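Bench Tips for the Two-Arm Table
Stillinwood Robotics Club, workshop notes
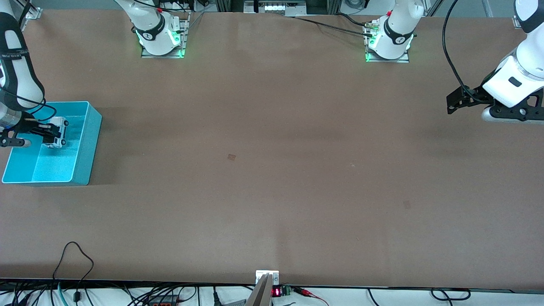 Right arm at the blue bin, left arm open on the other side.

These tips cover the pick-and-place bench used for the Brovside challenge. They assume the safety sheet has been read and signed.

Cables
Leave a loop of slack at each gripper before fastening anything. Run the wrist through its full rotation by hand, power off, and check that the cable does not pull at the connector. Hook-and-loop straps are preferred to zip ties on moving sections. Zip ties get cut in a hurry, and the cutters nick the jacket.

Bins
Use shallow, open-topped bins. A tall wall forces the gripper to come in from straight overhead and costs time on every cycle. The rules allow an outside length of 34 cm. Wash bins in dish soap and dry them fully. Do not use furniture polish; parts slide.

Table surface
A matte covering cuts glare under the ceiling lights. Wipe it with a barely damp cloth, working away from the arm bases. Tape residue comes off with rubbing alcohol on a cotton pad. Test a corner first.

Gripper fingers
Clean the pads before each session. Small toys with wheels should be gripped across the body. If a part rotates in the grip, lower the approach by 2 mm before increasing force.

Clamps
Check every table clamp at the start and again after an hour of running. Finger tight plus a quarter turn is enough. If a clamp has moved, repeat the table calibration and write the new offset in the log.

Program files
Save under the team name and run number, for example Dogbe 82. Team Zikell lost a good program in June by saving over run 189. Copy the folder to the club drive before shutting down.

Shutdown
Empty the grippers, park both arms, then cut power. Bins go back on the lower shelf, stacked dry.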